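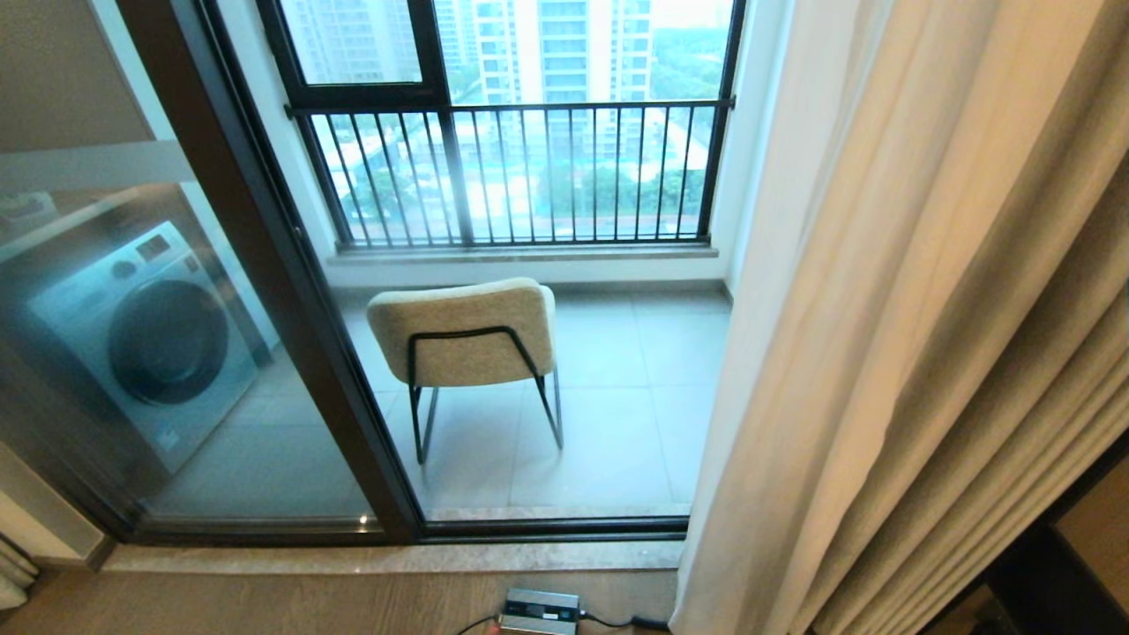
Figure 6. Enclosed balcony with a washing machine and one chair.

4.2 What people do with an enclosed balcony

I went into this part of the study expecting to write about laundry, and I did get plenty of laundry. Of the 2,222 households in Custencombe that got our mailing, 141 wrote back with enough detail to use, and the washer came up again and again. What I hadn't planned for was how much people wanted to tell me about sitting. They drink coffee out there, they take phone calls, they hide from their kids for a bit (one father was very open about this!). A chair next to a washing machine, as in Figure 6, would count as mixed use in our coding, and mixed use was the biggest group by far.

Štěpánek and I argued over that label for most of January. She wanted to split it by time of day, and I thought our diaries were too thin for that. We ended up keeping one group and adding a note on hours wherever people gave them – you'll find those in the appendix.

The Otow blocks and the Wieczorek blocks came out pretty different. In Otow the glazing went in when the buildings did, so folks treat the balcony as one more room and heat it like one. Wieczorek residents mostly paid for their own glass later on, and they still say "outside" when they talk about it. I love that. One woman told me she'd had hers closed in for 30 years and still puts on a jacket to go sit there.

Noise was the main complaint in both places, mostly the spin cycle coming through to the neighbors below. Drafts came next. I pick up the draft question again in 4.3, using the Bosidari window readings.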